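Guvgate ceramics makers face new limit on glaze leaching

Small pottery studios in Guvgate will have to submit glazed drinkware for laboratory testing from June, under a revised product safety rule adopted by the town's trade office.

The rule covers mugs, cups and bowls sold for food use. It lowers the permitted release of lead and cadmium in the standard acetic acid test and extends the requirement to studios that fire their own ware in small kilns. Until now only factory producers were included. The trade office lists 80 registered studios in the town.

Under the procedure, pieces are filled with a dilute acid solution and held at room temperature for a full day. The liquid is then analyzed for dissolved metals. A separate check applies to the outer rim, where the drinker's lip makes contact and where decoration is often placed. Unglazed bases are exempt.

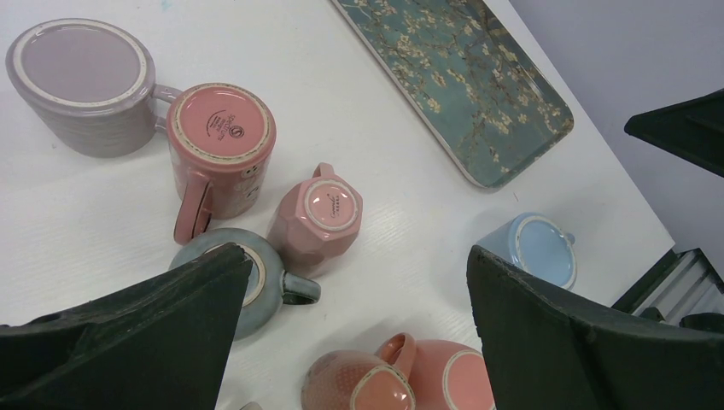

The testing fee should be charged per glaze recipe and not per product line, according to a written comment from the Kinoshita studio, which argued that one recipe may appear on a dozen shapes without any change in chemistry. The comment also asked for results from glaze suppliers to be accepted in place of local tests.

The trade office has accepted the first point in part. Studios may group products that share a glaze, a clay body and a firing temperature, and submit 2 pieces from each group. Supplier results will not be accepted, as leaching depends on how the ware is fired. A glaze that is stable at one temperature may release metals if the kiln falls short of it.

Testing will be carried out by Parnulik, a materials laboratory in Zollton. The laboratory tested 1173 pieces of tableware last year, 508 of them from small producers. Results are normally issued within three weeks.

Ware already in stock may be sold without a test report until the end of the year. Purely decorative pieces fall outside the rule but must carry a permanent mark stating that they are unsuitable for food.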